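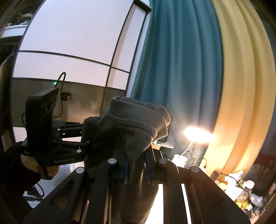

Firnley Textile Returns / Sorting & Folding Group / Shared notebook

June 19, 2021

Folding station entry, continued from the last page. Writing this up for myself and for whoever has the late shift next.

Recorded total for the fold set stands at 2,447 handled garments. Target before Norkura will retrain is 3,000, so we are a bit short, and most of what is missing is small knitwear and the heavier cotton. T-shirts are done. Please stop doing T-shirts, even if they are on top of the pile.

Knits

Still the slowest thing we do. Anything with a cuff or a ribbed edge wants to roll back on itself as soon as you let go. By hand I would pinch the edge, give it a shake and lay it down in one move. With the grippers that has to be split up: take the edge, lift, bring the other side in, take the second edge, then lower. I tried grabbing deeper, well below the rim, and the piece folded over the pads and hid the edge completely. Grabbing right at the rim works better but you lose it more often. My preference for now is a shallow grab with both hands close together, then spread.

Fuzzy edges are a separate headache. The model from the last round treated a frayed rim as two layers and tried to separate them. Ľubomír wants more pieces with worn edges in the set, so don't pick only the nice ones.

Brown cotton

Larger pieces bunch up against the fingers when you pull them toward you. Pulling away from the body first and then smoothing sideways gives a flatter result, but it takes longer. I did it both ways and marked which was which in the log. A printed logo helps me a lot with telling front from back. I don't know yet whether it helps the model. If you get a plain one, note which side you started on.

Desk lamp: leave it on for both kinds of garment until the present batch is finished. Changing it partway through cost us a full batch earlier in June, and I would like to avoid doing that twice.

Hands

Seven of us have used the grippers for full shifts now. Sore thumbs for nearly everyone in the first days, then it moved to the forearm. Current rule is a break after every 14 garments. I know people skip it when things are going well. The Esano wrist supports arrived but only in large, and I have asked for the smaller size.

Pace is lower than bare hands by a lot. On the old folding line I could do a knit top without looking at it. Now I look at it the whole time. At the end of a shift my eyes are more tired than my arms, and I did not expect that. Zdeňka says the same.

What changes on the line

Had a talk with the shift lead about what happens after the robot cell goes in. As I understood it, the cell takes the flat cotton first and people keep the knits, the damaged items and anything with zippers or ties. That means the easy pieces go away. Right now the easy pieces are where you catch your breath between the bad ones, and the hourly count is worked out on a mix of the two. If the mix changes and the count stays the same, everyone on the line will miss it. I said so. The answer was that the count will be looked at after the first month of running. I asked for it to be looked at before, and I would like that in writing.

Also open: who clears a jam. Kwon sent over a procedure that assumes a technician on the floor at all times. We have one on days and none on nights, so on nights it will be the folders, and there is no training hour in the plan for that. Added it to the list.

Pay grade for recording work is still the folding grade. Three of us have asked. No answer yet.

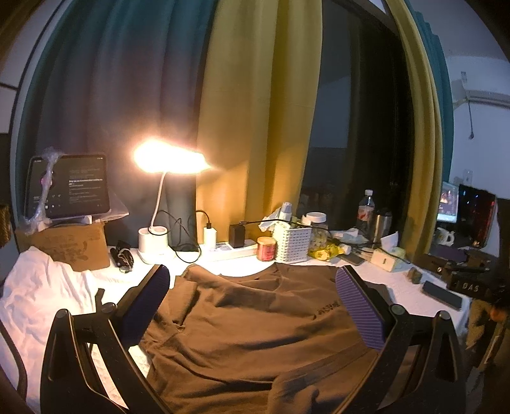 Zdeňka Baláž, added under the entry: I agree about the count, but I would put the rotation ahead of it. If the same people get the knits and the zippers all night, their hands will be worse than they were before the cell came in, and the hourly number won't show it. Could we ask for two hours on difficult pieces and then a swap to inspection or packing? We did that on the old line when we were short of people and it worked well enough. On jams, I cleared two during the trial and neither was hard, but the first time I had no idea whether I was allowed to open the guard. One page taped next to the cell would do for a start.

Fine by me. Rotation is now at the top of the list, count second, jams third. I'll take the first two to Ľubomír Vávra. Zdeňka, could you draft the page about the guard?

For the next shift:

Knits with worn edges first, then heavy cotton.
Log the grab as shallow or deep. "Normal" tells us nothing.
Left gripper closes a little slower than the right. Reported, still usable.
Finished pieces go back in the bin for their own type. I found socks in with the sweaters again.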